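Teaching Day at the Kitchen Bench

Sat 23 May. Koen Van Leeuwen drove the arm by remote for the morning and Peiyu Shi took over after lunch, mostly because Koen's thumbs had gone on strike. The job was to show it how to tidy up after a meal - a skill several of us are still waiting to be taught.

We keep a demonstration only if the driver gets through it without swearing. By that rule we kept 179, and Genowefa Malinowski says the rule should be looser.

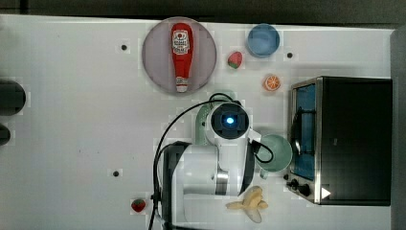 Driving it is a humbling business. Your own hand knows where a mug is. Through the controller you become a very careful toddler, and everyone behind you has advice. Lotte Segers lasted six tries before handing the thing back and going to make coffee, by hand, quite fast.

The next round is in June, with the dishes moved around between runs. Sem Timmermans has put his name down for two sessions. He hasn't tried the controller yet.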